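**Gurnumel wooden clothespins, bag of 94**
Bought from Pallatbridge Home Supply, used since February
18 Jul 2025

I didn't want to write a review of clothespins. I wanted to buy a bag, hang up my sheets and forget about it, and for most of my life that was how it worked. But my old ones had reached the point where I was throwing a couple away every week, and the bags at the grocery store have gotten so flimsy that the last set twisted apart in my coat pocket on the way out to the line. So I went looking for better ones, and I ended up paying more than I meant to.

The Gurnumel pins come in a drawstring bag with a card tag. The tag says they are "heirloom grade," and I'd like to know who is leaving clothespins to their grandchildren. It also says "storm-tested grip," with no word about which storm. I mention the tag because you pay for it. These cost more than double what the Luo pins cost at the same store, and a Luo pin is also two pieces of wood and a spring.

My setup, for comparison: 61 feet of plastic-coated line in the backyard, in two runs between the garage and a post, with a short cotton line on the porch for rainy weeks. We get steady wind. I hang sheets, towels, jeans and a lot of work shirts, and I dry indoors only when I have to. The pins live in a bucket by the back door. I know they should be kept dry, and mostly they are, but I've left some out overnight plenty of times and I'm not going to pretend I babied them.

**Grip**

Better than I expected, with a catch. Out of the bag they're stiff. If you have sore hands or arthritis I'd try one in the store before buying, if the store will let you, which Pallatbridge wouldn't. My thumbs complained for the first week or so. After that either the springs eased up or I did.

Sheets stay put. A wet bath towel stays put with two pins. Jeans by the waistband are fine with two, as long as the wind is reasonable, and with three when it isn't. I had one fitted sheet end up in the neighbor's hedge, but I'd pinned it in a hurry by the elastic, so I can't put that on the pins.

Where they let me down is thin fabric. The jaws leave a clear dent in dress shirts and anything knitted. I hang shirts upside down from the hem so the marks get tucked in, and even then I've had to go back with the iron. The cheap Luo pins mark less because they hold less. Take your pick.

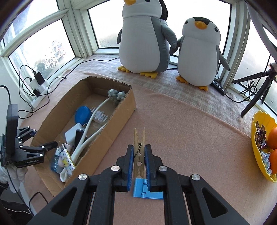 The spring is what decides how long a clothespin lasts, and I wish the tag spent its words on that. What I don't like in a pin is a spring that has room to wander sideways, because once it starts moving the halves go crooked and the whole thing comes apart in your hand. Gurnumel does nothing clever about it. You get a coil of metal wrapped around the middle, same as ever, and below it a couple of notched openings where the two halves meet. So the design is the one everybody already knows, and whatever you're paying extra for has to be in how well it's put together. I went through the bag when I got it and most of the springs sat where they should. A few leaned. I pushed them straight with my thumb and they've mostly stayed there.

**Failures**

So far I've lost 4. Two popped off their springs and wouldn't go back on without a fight, one split along the grain at the thin end, and one I stepped on, so call it three if you're feeling generous. For five months of regular use I think that's good. With my previous pins I'd have gone through a good handful by now.

I don't know what happens in year two, and neither does anyone else leaving a five-star review a week after delivery. The store page is full of those. "Love them!" Fine, but ask me again after a winter. I've noticed a little orange on some of the springs already, on the ones I left out, and there's one pillowcase with a faint rust mark that I'm fairly sure came from a pin. It came out with lemon juice. Still, the tag says nothing about rust one way or the other, and at this price I think it should.

**Wood and finish**

Plain, unfinished, a bit rough in places. I got one splinter early on and snagged a pair of tights. A quick rub with fine sandpaper fixes the bad ones, though I resent sanding a clothespin. They've gone gray where the weather got at them. I like the look of that, but if you bought them to clip up recipe cards or photos you'd keep them inside anyway.

I did use a few around the house. They're good on bags of chips and rice. They're too strong for seed packets, which they crumple, and a bit narrow for holding a tablecloth on our patio table.

**The bag**

Useless outdoors. The drawstring is too short to hang over the line and the opening is too small to get your hand into with a pin in it. I moved everything to the bucket the first day and the bag now has rubber bands in it.

**Compared with the others**

I also had a set of the Eltcombe plastic ones for a while. They don't mark shirts and they don't rust much, but the sun made them brittle and they went off like popcorn that summer. I was picking bits out of the lawn for weeks. I wouldn't buy plastic again for an outdoor line.

The Luo pins are all right for light stuff. If you dry mostly T-shirts and underwear on a porch rack, save your money and get those. I keep some for the work shirts.

**Would I buy them again?**

On sale, yes. At full price I'd hesitate, then probably look at what was left in the bucket before deciding. They hold better than anything else I've had on the line lately, and the failure rate is low — for now. They're also stiff, they mark fabric, and the packaging talks a bigger game than a clothespin can back up.

Three and a half stars. I'll come back and edit this in the spring if the rust gets worse.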